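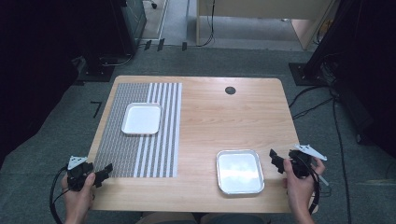 Table setup, both grippers in hand, trays out

Ticket 2429 – grippers / pads
Opened by: Sumaiya Akanda, student team Marnton
Date: 7/5/20
Status: open

Problem: right gripper drops tracking when I bring it in low toward the silver-rim tray. Left one fine. Happens on the tray to tray task only, not on the warm up. Run 42 dropped, run 47 dropped twice.

Tried so far
- restarted the Brallier logger, no change
- swapped the two cables at the computer end – still the right one
- wiped both marker plates
- moved my chair back a bit, slightly better?? not sure

Reply, Satish Hegde:
How are you holding it. If the plate tips too far the tracker loses it, we had the same thing in February. Also send a closeup of the fingers pls, Jingyi says the pads are going again.

Reply, Sumaiya:
Tipping it yes, probaly too much. Only way I can get the finger under the rim. Closeup attached. Pads are ragged along the lower edge, some loose bits on the left one. Both still on. 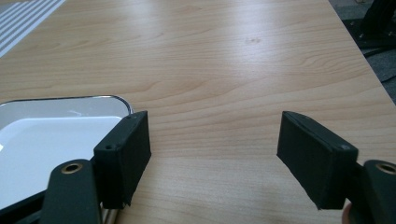

Fingers fully open, pad wear at lower edges

Reply, Satish:
Ok two separate things then.
1. Pads – trim the loose bits, dont pull. New pad stuff is in the Flandine box, ask Jingyi Long for the key. Check the screws while your at it.
2. Tracking – keep the plate flatter, come at the tray from the side. Redo 42 and 47, leave the old files where they are.

Reply, Sumaiya:
Will trim tonight. Is the glare off the table a problem too? Pretty bright in the closeup.

Reply, Satish:
Maybe. Do one run with the overheads off and write down which. Leaving this open till I see the logs.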